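Orders placed before 2 p.m. go out the same working day. If your question isn't answered on this page, write to the shop desk through the contact form.

## Ordering and sizes

**What sizes do the wrapped candies come in?**

We sell them in bags of 12 and in cartons of 372. The carton is 31 of the small bags, packed flat. We don't split cartons.

**Can I mix flavors in one bag?**

Yes, in the bags of 12. Pick up to 5 flavors and write them in the order notes. Cartons are one flavor only.

**What's the difference between Cidach and Hinach?**

Cidach is our hard candy line. Hinach is the chewy one. They are the same price by the bag, but Hinach is softer and needs more care in warm weather – see the storage section.

**Do you have a store I can visit?**

The counter at Onovcombe is open mornings until noon. It carries both lines, but not every flavor. The Chávez warehouse is for shipping only and has no counter.

**Is there a limit on how much I can order?**

Anything over ten cartons needs a phone call first. The largest order we can put together in one week is 2,714 pieces more than our standing stock, so large events should be booked a month ahead.

## Shipping

**Do you ship in summer?**

Hard candy ships all year. Chewy candy ships from September to May. If you order both in July, the hard candy goes out and the rest is refunded.

**My box arrived with a dent. Is the candy all right?**

Usually, yes. Open a bag and check that the wrappers are still closed at both ends. If several have come undone, send us a photo and the order number and we will replace the bag.

## Wrappers and storage

**Why do you use twist wrappers?**

They open without scissors and they hold well enough for a candy that will be eaten within the year. A heat-sealed wrapper keeps longer, but many of our customers put the candy in bowls, and the twisted ends are easier to pick up.

**One end looks wider than the other. Was it opened?**

No. The two ends often come out different. One may stand up in a crumpled fan while the other is pressed flat and wide. An opened candy has a loose body that slides inside the wrapper when you tilt it.

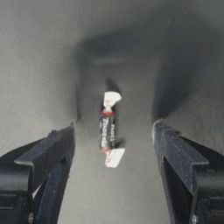

If the candy does slide, twist both ends again and use that piece first. It doesn't need to be thrown out unless it is sticky.

**How should I store them?**

In a closed tin or jar, away from the stove and out of direct sun. Don't refrigerate them. Moisture gets in at the twists when they come back to room temperature.

**Can the wrappers be recycled?**

Most curbside programs don't accept them because they are too small to sort. Check with your local program, and put them in the trash if it says no.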